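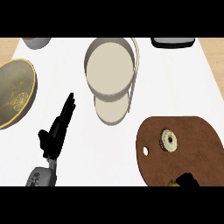
Impi Salminen asked under my last post whether it's worth washing a linen tablecloth before the first use, or if that's just something the stores say.

Wash it. New linen shrinks, and it shrinks more in length than in width. Mine lost 3 inches in the first wash. If I'd hemmed it before that, the drop at both ends would have been wrong for good.

A few people wanted the whole routine, so I'll put it in one thread. This is for plain white or off-white linen. Colored cloths are a different matter and I don't own enough of them to say much.

First wash: warm, by itself, half the detergent you'd use on towels. No fabric softener. Softener leaves a coating and then the cloth won't soak up a spill, it just moves it along.

Don't overload the machine. Linen that's packed tight comes out with hard creases, and those creases turn into worn lines after a year or two. I had one cloth split right along a crease. It was my aunt's and I still have the good half as napkins.

Stains. Red wine: blot, cold water, then leave it to soak overnight. Grease: a drop of dish soap rubbed in before it goes anywhere near the washer. Turmeric: sunlight. I didn't believe that one until Vasanthi Pillai told me to hang the cloth out wet on the south side of the house. Two afternoons and the yellow was gone.

She also says never to dry a stain in the dryer, and I agree. Once it's been through the heat you're mostly stuck with it.
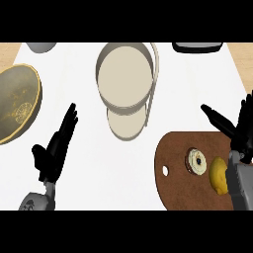
Candle wax gets asked about a lot too. Let it go hard, put the cloth in the freezer if it'll fit, and break off what you can with a spoon. Then paper towels above and below and a warm iron. Keep changing the paper. Colored wax may leave a shadow that needs another soak.

Ironing. Do it damp, on the wrong side first. I take the cloth off the line a little early and roll it up for 30 minutes so the moisture evens out. If it's gone bone dry, spray it and roll it anyway.

I iron the middle on the dining table over a folded blanket – a regular board is no use for anything longer than 80 inches. Put something heat-proof under the blanket if you care about the finish on the table.

Storage: roll it on a cardboard tube if you have the closet space. If you fold it, fold it in a different place each time. No plastic bags. I use an old pillowcase.

Starch I skip. It looks nice for one dinner, and it can crack along the folds if you put it away starched. If you like it, use it the day of and wash it out after.

To the person who asked about blends: 100 percent linen takes all of the above. With polyester in it, turn the iron down and test a corner.

Napkins next time, probably in October when I get the box down from the attic.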